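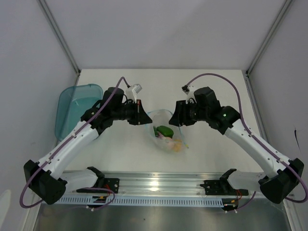 Arnton Home Goods Club – Visits

Trip report: Drarnstead open day, December

The club went over to Drarnstead for the winter open day. We left Arnton at 9 and were let in at the side entrance, where there was coffee and a coat rack that filled up fast. The main hall had tableware and storage, the smaller rooms had the work areas.

Most of our time went to bowls. Onon had a long display of mixing and serving bowls in glass, steel and clear plastic. The clear plastic ones got the most attention from our group. You can see what is in them from the side, and they weigh very little compared with glass. Several members already use them for salad and for sorting buttons. The complaint is the same as always: they scratch, and after a year in the dishwasher they go cloudy. The person at the stand recommended hand washing and a soft cloth.

In the work area a round clear bowl was set near the center of a white table, with white walls on the sides. A plain white top suits this kind of bowl, and a few of us talked about doing the same on the club's own display table, which is dark green and shows every crumb.

Xie had the room next door with lids, liners and stacking boxes. Prices were fair. A set of 3 lidded bowls was 20 dollars, and the lids fit tightly. We did not like the handles on the larger boxes. Two members bought liners anyway.

Lunch was soup and rolls in the canteen, served until 1:30. The line was long, with some 100 people ahead of us at noon, so go early or bring a sandwich. Parking is free behind the building but the lot is gravel and had deep puddles.

Catalogs from both stands are in the club cupboard, second shelf. Please sign them out on the sheet inside the door.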